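From: Despina Margaritis
Subject: Re: bottle sorting, green and orange

Thodoris wrote:
> Do we crush the green ones or leave them as they are?

Leave them. Slightly crumpled is fine — Proka takes them like that.
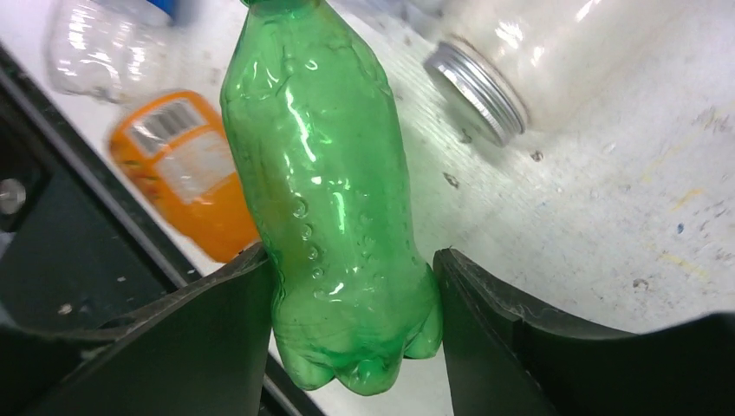 Reading time: 1 min

Orange containers go in their own bag, label on. The last count was 223 green.

The white top still has scuffs and a brownish streak on the right. I'd like to try soda on it before August.
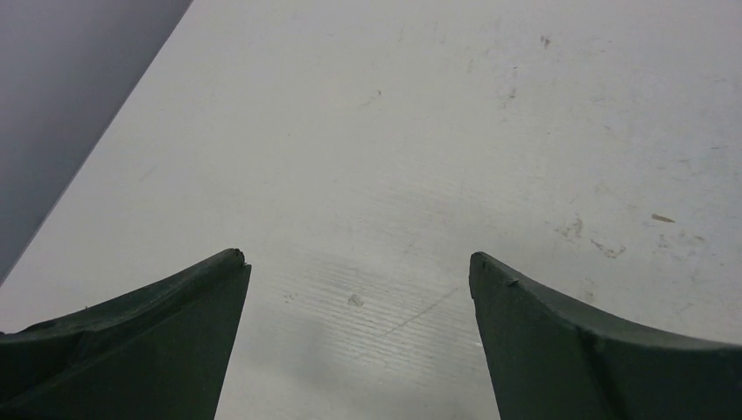
Evangelia Dimitriou thinks soda will dull the surface and would use dish soap first.

Fine by me.

Despina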